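Chapter 7
Hanging Storage for Small Utensils

7.1 Introduction

Storage of hand utensils in domestic and institutional kitchens follows one of three arrangements: flat, upright, or hanging. Chapter 6 dealt with flat storage in drawers and upright storage in crocks. This chapter treats hanging storage, in which the utensil is carried by its own handle or by an opening in it, and the working end is left free.

Hanging storage has two forms. In fixed storage, hooks are attached to a wall, a rail, or the underside of a shelf. In freestanding storage, the hooks branch from a pole set in a weighted or widened base. The mug tree is the most common freestanding type. Although sold for cups, it accepts any utensil whose handle ends in a hook, loop, or hole of suitable size.

7.2 Terms Used in This Chapter

Hang point. The place on the utensil that bears on the hook.
Drop. The vertical distance from the hang point to the lowest part of the utensil.
Clearance. The distance between the lowest part of the utensil and the base or counter under it.
Reach. The horizontal distance from the pole to the hang point.
Loose item. Any utensil lying on the work surface and not yet assigned a place.

7.3 Drop and Clearance

A freestanding stand is limited first by the height of its hooks. The drop of a utensil must be less than this height, or the utensil will rest on the base and tilt. Cups seldom approach the limit. Ladles often do. A ladle with a drop only slightly less than the hook height can be hung, but it must be lifted almost straight up for removal, and the user has little room to swing the bowl outward.

In the Wistdale kitchen survey, 152 households were asked to list every utensil kept outside a drawer. The lists contained 2939 items. Ladles were placed on hooks more often than any other long-handled tool; rice paddles were most often recorded as loose items. The Gimton supplement, covering 66 further households, used the same form and is discussed in Section 7.6.

7.4 Stability

A load on one side of the pole produces a turning moment equal to the weight of the utensil multiplied by its reach. The stand remains upright while the combined center of gravity of stand and load falls within the edge of the base. Two rules follow for ordinary use. Heavy items are hung on opposite sides, and the first item is hung with one hand steadying the pole.

Utensils with broad blades and no hang point are excluded from the calculations and are treated under flat storage.
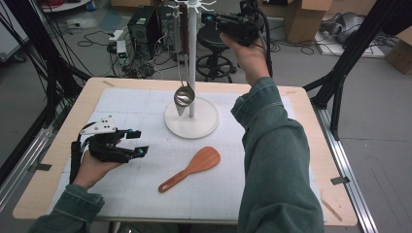
Figure 7.1. Ladle on a freestanding stand, with a wooden rice paddle as a loose item.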